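Shares 4 | Comments 0

3.2 The open day demonstration

We had promised ourselves that the May open day would be a quiet one, and of course it was nothing of the kind. Man-sik Sung ran the packing table, and visitors to the Ziltance lab were welcome to stand beside it, ask whatever they liked and try the hand-held grippers for themselves.

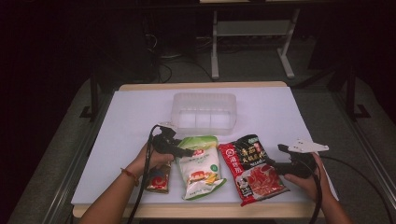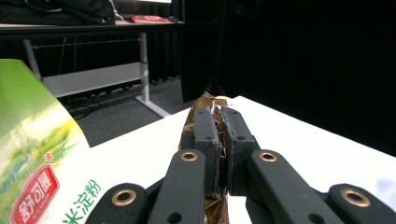
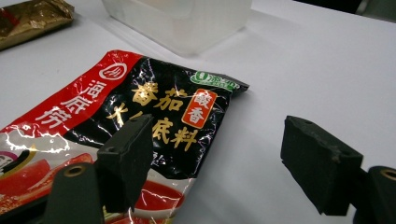
Figure 4. Handling food packets with the hand-held grippers: the table seen from the operator's side (first), and two views from a gripper, with a foil wrapper held between the pads (second) and a tomato hotpot soup base packet lying between the open fingers (third).

Each turn lasted 90 seconds, and we kept to that fairly strictly - the line went out the door by mid-morning. We chose soft grocery packets over the foam blocks used in Section 3.1. Crinkled foil throws bright glare back at a camera, and a bag changes shape when it is squeezed, so we felt visitors would get a fairer idea of the work this way.

By closing time we had welcomed 175 people, and a good many were kind enough to fill in the comment card. The remark we heard most often was that the hands learn quickly but the eyes take longer. Gillespie Lindsay sorted the cards by age group, and her tallies are given in Section 3.3.

Comments (0) | Share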